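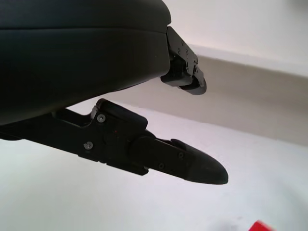 Interior Finishes, Unit 4: Plain walls and ledges
Handout to go with the March sessions
Tutor: Erlinda Rivera. Workshop: Ultan Costello

Reading before the session: the chapter on wall preparation in the course book, and your own notes from Unit 3 on plaster.

1. What this unit covers

White walls, and the narrow horizontal surfaces that meet them: window boards, ledges, boxed-in pipe runs, the tops of half-height partitions. Skirtings and architraves were dealt with in Unit 2 and are not repeated. Tiled ledges come in Unit 6.

By the end you should be able to prepare and paint a wall and ledge in one colour or two, cut in a straight line where they meet, and write up the job so that someone else could repeat it.

2. White is several colours

Most trade whites have a little black, yellow or red in them. A wall painted in one tin of white will still look different from one end to the other, depending on where the light comes from. Daylight from the north looks bluish. Lamps with a warm bulb push the same paint towards cream. Before you decide that a patch has been missed or that two tins don't match, look at the wall again under a different light.

For the exercise, paint two boards, one in Rosmont white and one in Sartori white, and stand them against the wall. Look at them at 9 am and again at 4 pm with the lamps on. Write down what you see both times. Don't rely on memory for the morning reading.

3. Sheen

Matt hides small faults and marks easily. Eggshell wipes clean but shows every ridge left by the filling knife, most of all when the light runs along the wall. The usual choice is matt for the wall and eggshell or satin for the ledge, which gets leaned on and has things put down on it.

If wall and ledge are the same colour in different sheens they will not look the same. Tell the client this before you start. Jianguo Duan's notes on the Dromlow flats, in the unit folder, describe a case where this was not done and the ledges had to be painted twice.

4. Grey ledges against white

Grey next to white makes the edge easy to read, and a wobble in the line is just as easy to read. A mid grey will show dust less than white or black. Very pale greys tend to look like dirty white when the wall beside them is fresh.

Test the grey flat, in position. A sample card held upright gets less light than the ledge will and comes out darker.

5. Order of work

Clear the ledge and wash it down. Let it dry.
Rake out cracked filler along the joint between wall and ledge.
Fill, leave to harden, sand with 120 grit, then dust off.
Run a thin bead of decorator's caulk along the joint and smooth it with a damp finger.
First coat on the wall, thinned if the plaster is new.
Second coat on the wall.
Tape the wall once it is hard. Overnight at least.
Undercoat and top coat on the ledge, front edge first, then the top.
Pull the tape while the top coat is still soft, at a low angle, back on itself.

Do not caulk gaps wider than your little fingernail is thick. Pack them and fill them.

6. Working out paint

The practice wall is marked out in bays. Each bay is 12 square metres after taking off the window. Two coats makes 24. At a spreading rate of 12 square metres per litre you need 2 litres, and you should allow extra for the roller and tray.

Ledges are measured by length and depth. A ledge 200 mm deep and 3 m long has a top of 0.6 square metres. Add the front edge separately. People forget the front edge.

7. Practical and write-up

You work in pairs and have 90 minutes for preparation. Painting is the following session. Irja Savolainen will check the joints before any paint goes on, so don't open a tin until she has signed your sheet.

The write-up carries 70 marks out of the total of 100 and the finished work carries 30. Include your light readings from section 2, your paint calculation, and a note of anything you had to redo. Hand it in to Ultan at the workshop desk.

Roller sleeves are to be washed and stood on end, not left in the tray.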